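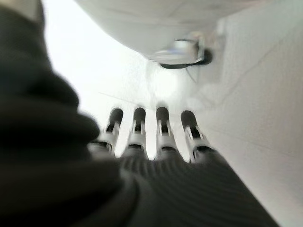
Kitchen Work for Beginners, handout 4: The sink

Hi all. These are my notes from the Friday session, typed up a bit more neatly than I said them. If you missed it, read this and then go wash something before we meet again. Bring the cloth you got in week one.

We started with the basin itself. Most of you wash up straight into whatever is there, and I used to do the same for years! Ernő Barta, who taught me at Planavetti, made me clear and wipe the basin before a single plate went in. I thought he was fussy. Then I tried it at home and my glasses stopped coming out with a film on them, so now I pass it on to you.

The order I'd like you to learn is glasses, then cutlery, then plates and bowls, then anything greasy. Scrape first, always. Change the water when you can't see the bottom anymore (you'll know). If you have a single basin, as in our practice kitchen, stack the dirty things on one side of the counter and keep the other side for clean ones. Pick a side and stick with it all term.
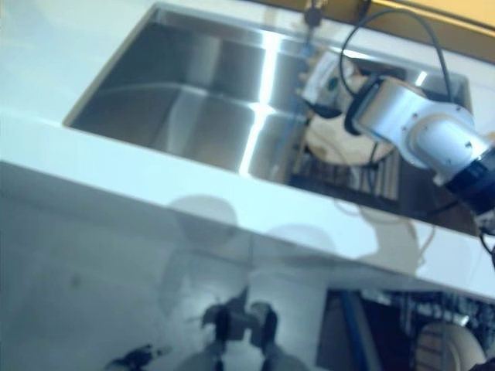 Fig. 1. Handling a dish over the stainless-steel sink.

Keep the dish low. Half the chips I see come from somebody rinsing a plate way up by the faucet and losing hold of it, and steel is not forgiving. Hold it by the rim, tilt it so the water runs off the far side, and turn it instead of chasing the dirt around with the sponge.

On soap: less than you think. A small squirt in a bowl of warm water will do a whole supper for four. The Gulyás booklet has a table for this on page 52 but I find it confusing, so just go by feel. If your hands squeak, you've used plenty.

Brushed steel has a grain, like wood does. Wipe along it. Wiping across it works too, it just leaves those cloudy arcs that show up the minute a light hits them, and then you end up doing the job over. For scouring, keep the green pads away from it, please. I mean it. Use baking soda and a soft cloth, leave it 20 minutes if there's a stain, rinse, dry. The drying matters if you have hard water like mine. 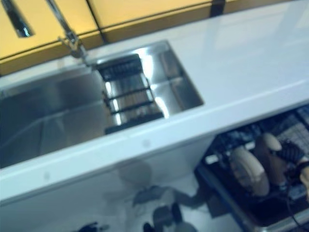
Fig. 2. Dark grid-style rack inside the basin, toward the right end.

Racks and grids get forgotten. They sit in there collecting rice and coffee grounds where the bars cross, and we put clean cups on top of them. Lift yours out once a week, brush both faces, and wipe the steel underneath before it goes back. Some people at Flovico run theirs through the dishwasher; check what yours is made of before you try.

Last thing was the counter. A white one shows everything, including the front edge, which I miss constantly. Start at the back behind the faucet, pull toward yourself, finish with the edge and then the cabinet fronts if they've been splashed.
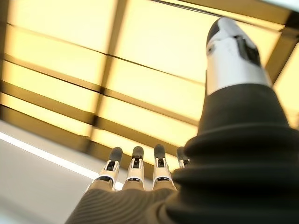 Should I let dishes air dry or use a towel?
Air drying is fine for plates and bowls if they stand upright with a bit of room between them. I towel glasses and knives right away, with a fresh towel, and hang it open afterward.

For next time: read the Hetia sheet on cutting boards, and write down how long your washing up takes on two different evenings. Rough notes are fine, I'm not grading handwriting!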